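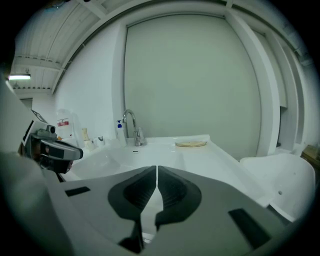
Do I need a dehumidifier in the basement if I already have central air?

Probably, if the basement is partly below ground and smells like old cardboard by the end of May. Central air pulls moisture out of the rooms it cools, and most basements hardly get cooled at all because they never get warm enough to bother the thermostat upstairs.

Okay, so that was me last summer. We'd moved into a split-level out in Scanlon, I'd been telling everybody that the AC would take care of the damp, and then I lifted a box of winter coats off the basement floor and the bottom of it stayed behind. Gross! I went out and bought a cheap humidity gauge that same afternoon and the number was bad enough that I started shopping for a dehumidifier before dinner.

I ended up with the Resura Trimau, the bigger of the two they make. I've run it through one full damp season and part of another, so I figure I know it pretty well by now.

Setup was easy. You roll it out of the box, let it stand upright for a while so the oil in the compressor settles, then plug it in and pick a humidity level. I keep mine at the middle setting. It's heavy, though – I got it down the basement stairs with a lot of stopping and some language – and the handle on top is really only for steering. Get a second person if you can.

The first few days it ran pretty much nonstop and I was emptying the bucket morning and night. I panicked a little and thought I'd bought one that was too small. But a damp basement has moisture soaked into everything, the walls, the rug, the books, that awful box of coats, and all of that has to come out before the air can settle down. After a couple of weeks it started clicking off by itself for hours at a time, and the smell was gone. I mean gone. My mother-in-law came down to do laundry and asked if we'd painted.

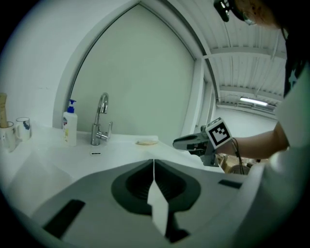

Now, the bucket. I have feelings about the bucket. It slides out the front, it has a nice little lid so you don't slosh all over your socks, and it still manages to dribble from the back corner when it's really full. You learn to carry it tilted toward you. If you've got a floor drain, skip all this and hook up a garden hose to the fitting on the back, which is what I did in the end (the hose isn't included, and the cap on that fitting was on so tight I needed pliers). The hose has to run downhill the whole way. Mine had one little hump in it and the water just backed up into the bucket until I found it.

There's a version with a built-in pump for people who need to push the water up to a sink or out a window. I haven't tried it, so I can't say if it's worth the extra money.

Noise is fine for a basement and too much for a bedroom. On high it's like a window unit, with a hum underneath that I can hear through the floor if the TV's off. On low I forget about it. It also blows out warm air, and I didn't expect that. In spring it's kind of pleasant, in August not so much, so don't plan on it making the room any cooler.

The app is called Gesturis and I'd say leave it alone. It took me two tries to get it connected, it wants a code every time I switch phones, and about all I use it for is the full-bucket alert. Which doesn't matter anymore with the hose! The buttons on the machine do everything you need. One annoying thing is that the display reads lower than my separate gauge across the room. I trust the gauge and just set the machine a notch drier to make up for it.

Cleaning is one filter that pops out of the side. I rinse it, shake it off, let it dry on the washer and put it back. It gets surprisingly fuzzy if you've got a dryer nearby, so check it more often than the manual says.

As for the electric bill, yes, it went up. Ours rose enough to notice in the first month and then came down once the thing wasn't running all day. I still think I came out ahead, seeing as I'd already thrown away the coats, a rug and a whole shelf of paperbacks. And I got it for $100 off at the end of the season, so if you can stand to wait until fall, look then.

Would I buy it again? Yeah, I would. If you have water coming in through a wall, though, fix that first – gutters, grading, whatever it is – because no dehumidifier is going to keep up with a leak. For plain old summer damp it does the job, and I've got boxes on the basement floor again. Plastic ones this time.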